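Research > Household Textiles > Working papers > Section 4

14 min read

4. Rolling long garments on a table: what held and what came undone

4.1 Background to the section

Section 3 dealt with flat folding, shirts and towels mostly. Long soft pieces are a different problem. Tunics, wraps, long skirts, anything that's more length than width. Fold them flat and you get a stack that slides. Hang them and they eat closet space. Rolling is what most of our households said they did anyway, usually badly, usually on a bed. We wanted to know what changes when the rolling is moved to a table and done the same way every time.

Material came from two places. First the household diaries, collected in the Torstead apartments by Lurdes Pacheco, 12 households, one laundry cycle each. Second the table trials, run by Satish Fernandes with garments bought for the purpose. In total 556 rolls were logged. Not all usable — see 4.5.

4.2 Table and surface

Bed rolling fails early. The mattress gives, the cloth sinks, the first turns are never tight. Hard top is better. Not too slick though. A bare wood top gave enough drag that the cloth stayed put while the hands moved, and a glossy top (we tried one, briefly) let the whole piece skate toward the far side. Table height mattered less than expected. Anything between hip and lowest rib was fine for everyone who took part.

Depth matters more. Long garments want the long side of the table, laid left to right, so the person rolling works along the piece and doesn't lean over it. Most of the diaries show people doing it the other way round, standing at the short end and pulling the cloth toward themselves. Works for a towel. For a long piece the far end drags off the table and twists, and the twist goes into the roll and stays there.

Other things on the table: leave them if they're heavy, move them if they're light. Several diary entries mention a mug.

4.3 The two rolls

We use two names throughout. The Marow roll is lengthwise: the garment is gathered side to side into a long tube and the tube is left long, or turned over on itself at one end only. The Krishnan roll is endwise: fold in half first, then roll from hem to collar into a short thick bundle. Both names come from the streets where the first diary households lived, no meaning beyond that.

Marow is quick. It's what you do when you have a full basket and a drawer that's wide and shallow. The tube drops in along the drawer front and the next one goes behind it. Downsides: it creases along its full length, and it doesn't hold itself closed. Nothing locks it. If the end is folded back over, the end gets thick and stands up from the rest, and that fold does help a bit, it acts like a weight. Around a third of the Marow rolls in the diaries had some version of this, none of the households had a word for it. We call it the turned end.

Krishnan is slower and neater. Holds itself if the last turn is tucked into the collar. Packs well in a box or suitcase. Takes more strength in the fingers for thick cloth, and two of the older participants gave up on it for anything quilted. Creases are fewer but deeper and they sit in bad places, across the chest mostly.

4.4 Seams, tags, and where the bulk goes

A gathered seam is the main trouble. Wherever cloth has been gathered to a seam there's more of it on one side, so the tube wants to curl toward the flat side. In the trials we tried three positions: seam inside the tube, seam on top, seam along the side. Inside gives the smoothest outside but a lumpy core, and the roll rocks. On top looks untidy and opens up soonest. Along the side was the compromise and it's the one we kept. The seam then runs the length of the tube and you can see it, and that turns out useful, since a seam that starts on the side and wanders to the top shows right away that the roll has twisted.

Same goes for tags. Participants were told to leave sewn tags and store tags alone. A tag left outside works as a marker; you find the middle or the neck of the garment without opening anything. A tag rolled inside makes a hard spot, and on thin cloth the hard spot prints through as a small square crease. Fernandes' note on this from the second trial day is just "tag OUT", underlined. We agree.

Figure 4 has a long orange garment in the Marow form on a light wood top. Note the wrinkling along the length, the seam at the side, the tag left outside near the middle, and the thicker folded end. Wrinkles like these are typical for soft cloth rolled lengthwise and shouldn't be read as bad work. Pressing the tube flat with the forearm before storing takes some of them out. Pressing after storing does very little.

4.5 Logging and exclusions

Each roll was judged at two points. Right after rolling, and again after a drawer had been opened and shut a set number of times. Three grades: closed, loose, open. Kept simple on purpose, the first draft of the log sheet had a nine-step scale and the two raters could not agree on the middle of it at all.

Excluded: rolls of anything with a zipper the full length, rolls done by children, rolls where the garment was still damp by the diary keeper's own note. Damp cloth rolls beautifully and then smells, so it was thrown out for reasons that have nothing to do with how it held. Also excluded, one whole evening in the Skindis trial room when the drawer unit was found to be standing on a slope and every roll had travelled to the back. Those were redone.

Diary photos were used only for checking the grade, never for assigning it. Too many had been taken from above, and from above a loose roll and a closed roll look the same.

4.6 What we found, in short

Surface first. Moving from bed to table improved the grade for both rolls, more for Marow than for Krishnan. This is probaly the most practical result in the paper and it costs nothing to apply.

Turned end second. Marow rolls with a turned end stayed closed more often than plain ones when drawers were opened gently. When drawers were yanked there was no difference we'd defend. The turned end also takes room, so in a shallow drawer it can catch on the frame above. Two households stopped using it for that reason and went back to plain tubes packed tight against each other, which held each other shut.

Seam position third. Side was better than top in both rolls. Side against inside, too close to call with this many garments.

Color had no effect, obviously, but it did change how people searched. Participants with bright pieces left them in long tubes and found them at a glance. Participants with a drawer full of navy and black prefered the short bundles with the collar showing — they wanted something to read. We hadn't planned to look at searching and have no proper measure for it. Left for later work.

4.7 Limits

One building, one kind of drawer, mostly cotton and cotton blends. No heavy winter pieces. Silk only twice, and both came undone before they reached the drawer. The trial room table was better than what most of the households had at home, and some had no table large enough for a long garment laid left to right. For those a cleared stretch of floor with a sheet down was used, results in the appendix, not pooled with the rest.

Pacheco also points out that the diary keepers knew they'd be asked about it. People tidy differently when someone's going to ask. No fix for that here.

Figure 4. Long garment rolled lengthwise, turned end at right, seam at side, tag outside.

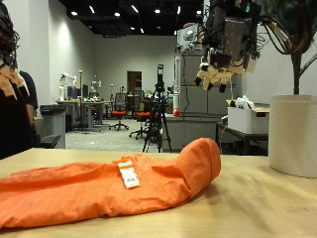 Which side of a long garment should the gathered seam end up on when it's rolled lengthwise?

Along the side of the tube, where it stays visible and shows whether the roll has twisted. It also held better there than on top, though the trials couldn't separate side from inside.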